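PRIRAU HOUSE
Minutes of the Rooms and Furnishings Meeting

Print | E-mail
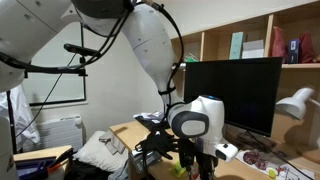 Who clears a bedroom before radiator work begins?
The resident clears the window side of the room and the top of the desk. House staff move the furniture itself.

Held in the ground floor meeting room on 22 January 2026

Present: Li-hua Liu (Chair), Uldis Tamošiūnaitė (Residence Manager), Iestyn Sayce (Furnishings), Bevan Pirihi (Resident Representative)
Apologies: Rhys Lockyer (Finance)
Minutes: I. Sayce

The Chair opened the meeting at 4:05 p.m.

1. Minutes of the previous meeting

The minutes of the December meeting were taken as read. Mr. Pirihi asked that item 6 be amended to show that he had requested a review of the laundry hours and had not requested their extension. The amendment was agreed and the minutes were approved.

2. Matters arising

2.1 Mattress covers. The replacement covers were delivered before the holiday closing. Those for the east corridor have been fitted. The remainder are in the linen room and will be handed out at the next linen change.

2.2 Door closer, second floor kitchen. Adjusted. The door still sticks in the mornings. Mr. Tamošiūnaitė will look at it again.

2.3 Notice boards. Carried forward.

3. Bedroom furniture: layout

3.1 Mr. Sayce presented the revised layout for the single rooms. The standard furniture remains a bed, a desk, a desk chair, and a small wooden cabinet. The fixed points in each room are the window, the radiator below it, and the outlets.

3.2 The meeting discussed the distance to be kept between furniture and radiators. Several residents have placed the desk directly against the radiator to gain daylight. Mr. Tamošiūnaitė reported that this slows the warming of the room and makes the valve hard to reach. It was agreed that a desk may stand near the window provided that a hand's width is left clear and that the valve can be turned without moving anything.

3.3 Mr. Pirihi stated that residents in the narrower rooms have very little choice as to where the desk goes, and that a bed and desk placed side by side leave clothing and bedding with nowhere to go except one onto the other. He asked whether the cabinet could be placed at the foot of the bed. The Chair had no objection. Mr. Sayce noted that the cabinet door must be able to open fully and that in three rooms on the north side it would not. Those rooms will be looked at individually.

3.4 Desk surfaces. The light wooden desks mark easily. Felt mats were suggested. Mr. Sayce has a sample from Dudek and considers it too thin for the purpose. He will ask for a heavier grade and bring it to the next meeting.

Resolved: That the revised layout be adopted for the single rooms, subject to 3.3.

4. Radiators and windows

4.1 The heating contractor, Pistosden, will bleed and check the radiators on the first and second floors. The work covers 24 rooms. Residents will receive written notice and the notice will be repeated by e-mail.

4.2 It was agreed that the notice should state plainly what is to be moved: clothing and cloths hung near or over the radiator, bags and bedding on the floor below the window, and anything on the windowsill. Residents are not asked to move the bed or the desk.

4.3 Mr. Pirihi raised the drying of laundry in bedrooms. Residents are aware of the rule against drying on radiators, but the drying room is full most evenings. Mr. Tamošiūnaitė agreed that the room is under pressure and reported that one of the fixed rails came away from the wall before the holiday and has not been put back. The Chair asked that this be done before any reminder about laundry is issued.

4.4 Windows. Condensation was reported on the inside of the glass in a number of rooms. Residents should open the window for a short time each morning and leave the door vent uncovered. Mr. Tamošiūnaitė will check the seals on the north side during the radiator visits.

5. Linen and bedding

5.1 The linen stock was counted in December. There are 96 pillows in good condition, which is sufficient for the house with a reserve. Blankets are short. Mr. Sayce believes that a quantity were put away with the old curtains and will search the basement store.

5.2 White pillowcases will continue to be issued. A request for colored pillowcases was considered and declined on the ground that mixed colors cannot be washed together at the temperature used by the laundry.

5.3 Residents' own bedding. Residents may use their own blankets and bed covers. These should be kept apart from house linen on collection day. Two items belonging to residents were sent out with the house wash last term and one has not been recovered. The resident has been offered a replacement.

6. Storage of small items and tools

6.1 Mr. Tamošiūnaitė proposed the purchase of shallow trays for the cabinet tops, so that hand tools, keys, and other small items can be kept in one place and lifted off together when a cabinet is moved. Mr. Pirihi supported the proposal and thought the trays would be used. Mr. Sayce asked that they have no feet, as feet scratch the wood.

6.2 A quotation of $461 has been received from Pullora for trays and additional coat hooks. Mr. Lockyer had written in advance to say that the sum can be met from the furnishings budget if the order is placed this quarter.

Resolved: That the Pullora quotation be accepted. The hooks are to be fitted on the wall beside the door and not above the radiator.

7. Room inspections

7.1 Inspections will follow the radiator work and will take up to 2 weeks. Residents may be present if they wish.

7.2 The Chair reminded members that the inspection concerns the condition of the furniture, walls, window, and heating. It does not concern tidiness, unless items block the door or the radiator. Mr. Pirihi asked that this be written on the inspection card, the previous card having been read otherwise by many residents. Agreed.

7.3 Marks on the cream walls are to be recorded but will not be charged where they are the result of ordinary use. Adhesive hooks remain prohibited.

8. Any other business

8.1 Mr. Pirihi reported that the lamp outside the bicycle store is out. Mr. Tamošiūnaitė has the replacement.

8.2 The Chair recorded the meeting's thanks to Mr. Lockyer for preparing the figures at short notice.

9. Actions

Notice to residents on radiator work: U. Tamošiūnaitė
Drying room rail: U. Tamošiūnaitė
Heavier felt sample from Dudek: I. Sayce
Search of basement store for blankets: I. Sayce
Order to Pullora: R. Lockyer
Wording of inspection card: L. Liu and B. Pirihi
Review of the north side rooms under 3.3: I. Sayce and B. Pirihi
Notice boards (carried forward): I. Sayce

The date of the next meeting will be circulated by the Chair. The meeting closed at 5:20 p.m.

Print | E-mail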